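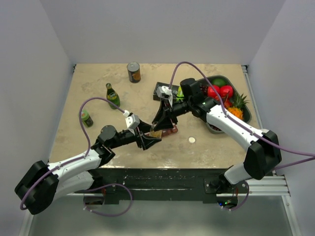

Report no. 7, page 1 of 3

ERKOW MUSIC ARCHIVE
Progress report to the Viltach Fund
Artist biography and discography records, second year of funding

1. Status

The grant covers the preparation of verified biographical and discographic records for recording artists active in popular music, with first priority given to rap, R&B and dance acts whose public biographies rest mainly on press releases and social media posts. The target for the full grant period is 3506 artist records. At the close of this reporting period, 2741 records are complete and have passed second reading. The remaining 765 are either in preparation or waiting on a reply from a label, a manager or the artist's family.

Work is slightly behind the schedule set out in the application. The delay falls entirely in the family and early life section of the record, described under 3 below. Discographies are on schedule.

2. Discographies

Release dates are now taken from the label's own release sheet where one can be obtained. Where it can't, the earliest dated listing from a retailer or a chart company is used and the record is marked "secondary." The previous practice of accepting a date from an artist's own page was dropped in the first year, after a sample check showed that many of these pages gave the date of a reissue or of a video in place of the date of the album.

Three points of method were settled in this period.

Mixtapes. A mixtape is entered as a release if it was offered to the public under a fixed title with a fixed track list. Later commercial editions are entered as separate items and linked to the first. Where samples were removed for the commercial edition, the track list of each edition is given in full.

Featured credits. A guest verse is credited as printed on the release. Uncredited appearances are entered only when confirmed in writing by the label or by the performer. Several claims that have been repeated in the entertainment press for years did not meet this test and have been removed.

Debut albums. The word "debut" was being used for three different things: first mixtape, first independent album and first album on a major label. The record now has a field for each, and the word is no longer used on its own.

Getunel, the database used for all records, was updated to hold these fields in March. Old records were converted by script and then read by hand. Conversion errors were confined to records with more than one artist name, where the script assigned all releases to the most recent name. These have been corrected.

3. Family and early life

This section was expected to take the least time and has taken the most. Birth names, birthplaces and the names of parents are widely copied between entertainment sites, usually with no source given. A single unsourced statement can be traced through a long chain of pages, each quoting the one before.

The rule adopted is that the name of a parent, sibling, spouse or child is entered only if it has been stated by the artist in a published interview, printed in album notes, or given in a published obituary or public record. A social media profile is accepted as evidence of what the person says about their own work, and for no other purpose. Minors are not named under any conditions.

Deaths in an artist's family are entered only where the artist has spoken about the death in public. The entry gives the year and the source. Cause of death is left out unless the artist has stated it. Two readers must agree before such an entry is released, and this accounts for a large part of the time spent.

Iraklis Papadakis joined the project in April as second reader for this section. His work has mostly been on records that were returned during the first year, and he has cleared the whole of that backlog apart from a group of records in Romanian and Bulgarian, for which an outside reader is being sought.

4. Interviews

The application allowed for short recorded interviews with artists or their managers where written sources disagree. Take-up was lower than planned. Managers of artists with a current release are generally willing to confirm dates and credits by email but rarely agree to a recorded conversation. Artists who have been out of the charts for some years are much easier to reach, and their interviews are longer and of more use.

Part of the interview budget has therefore gone unspent. We ask the Fund's permission to move $2000 from travel (budget line 4b) to transcription (line 4c). No change to the total is requested.

Transcripts are returned to the speaker for correction before they are filed. Most come back with small changes to spellings and dates. In two cases the speaker withdrew a passage concerning a former bandmate, and the passage was deleted from both the transcript and the recording.

5. Sârbu collection

The Sârbu collection of fan magazines and tour programs was delivered in the spring, later than agreed but complete. It holds 700 items, chiefly from the cassette and early CD years. The condition is fair to good. Staples have rusted in many of the magazines and are being removed before scanning.

The tour programs have proved more useful than the magazines. They often list backing musicians and dancers who appear nowhere else, and some of these people later recorded under their own names. A working list of such names is being kept and will be checked against the discographies once scanning is finished.

The magazines are of limited value as evidence. Birth dates in them are unreliable -- performers were commonly made a year or two younger -- and letters pages were in some titles written by staff. They are indexed by artist and issue, and nothing from them is carried into a record without a second source.

6. Corrections from the public

The correction form went live in January. Submissions fall mostly into spelling of names, missing singles, and disputes about who produced a track. The first two are handled within the week. Production disputes are forwarded to the label and the record is marked "queried" until a reply is received. Some have been open for the whole of the period.

A smaller number of requests come from relatives asking to be removed from a record. These have all been granted without requiring a reason.

7. Next period

Completion of the remaining 765 records is planned for August, subject to the outside reader being in place by June. Scanning of the Sârbu collection will run alongside. The public search page will be moved to the new Getunel fields in a single step, during which it will be offline overnight from 11 p.m.

A statement of expenditure by budget line is attached as Annex A. The list of records marked "queried" is attached as Annex B and is not for publication.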